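Joint de plan de travail qui noircit derrière l'évier, que faire ?

Posté par mirabelle_54

Bonjour à tous,

J'ai emménagé en octobre dans un appartement dont la cuisine a été refaite par l'ancien propriétaire. Le plan de travail est un stratifié aspect pierre, de la marque Gritalico d'après la facture qu'il m'a laissée. Le joint silicone entre le plan et la crédence noircit sur toute la longueur derrière l'évier. J'ai essayé le vinaigre blanc, puis le bicarbonate, puis les deux, sans résultat.
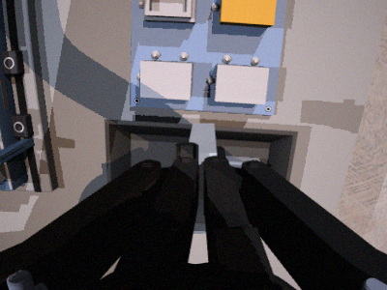
Le joint a l'air souple partout, sauf dans l'angle où il se décolle un peu. Quand j'appuie à cet endroit, le plan ne bouge pas et je ne vois pas de gonflement. Un artisan passé mardi me propose de tout déposer et de reposer pour 408 euros, ce qui me paraît cher pour un joint. Est-ce que je peux le refaire moi-même ? Et faut-il un silicone particulier ?

Merci d'avance.

Jarosław Mazurek

Bonjour,

Le vinaigre n'enlève que ce qui est en surface. Quand la moisissure est dans la masse du silicone, aucun produit ne la fera partir et il faut remplacer le joint. C'est faisable soi-même en une demi-journée, sans compter le séchage.

Coupez l'ancien joint au cutter, une fois le long du mur et une fois le long du plan, en tenant la lame presque à plat. Tirez ensuite le cordon à la main. Les restes se retirent avec un grattoir en plastique, jamais en métal sur un stratifié. Pour le film qui reste collé, j'utilise le décapant Jova : on laisse agir 15 minutes, on essuie, on recommence si besoin. Faites un essai dans un coin caché avant.

Dégraissez ensuite à l'alcool ménager et laissez sécher toute une nuit, robinet fermé si possible. C'est l'étape que les gens sautent — et le joint neuf noircit en quelques mois.
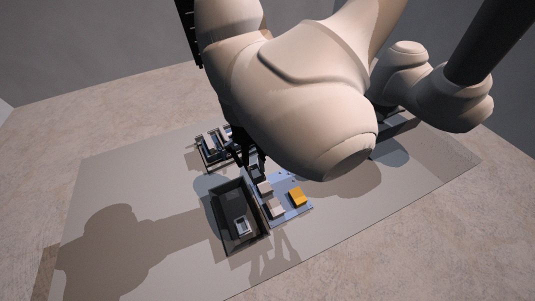
Pour le silicone, prenez un sanitaire fongicide. Neutre de préférence, surtout si votre crédence est en pierre naturelle ou en miroir. Posez deux bandes de masquage, tirez le cordon d'un seul geste, lissez avec un doigt mouillé d'eau savonneuse et retirez les bandes tout de suite. Pas d'eau dessus pendant 24 heures.

Profitez du moment où le joint est ouvert pour regarder le chant du panneau dans l'angle. S'il est sain et dur, vous refermez. S'il s'effrite sous l'ongle, c'est un autre chantier et le devis se discute.

tonton_bricole

Moi j'ai repassé du silicone par-dessus l'ancien, ça a tenu un an. Cartouche Hoekstra à 11 euros. Après c'est redevenu noir mais bon.

lucie.b

Ne faites pas comme au-dessus, le neuf n'adhère pas sur le vieux. D'accord avec Jarosław pour le reste. J'ajouterais de vérifier le robinet : chez moi l'eau coulait le long du pied du mitigeur et stagnait derrière, j'ai refait le joint deux fois avant de changer la bague. Le Predavow en spray marche assez bien en entretien, une fois par semaine, mais seulement sur un joint encore propre.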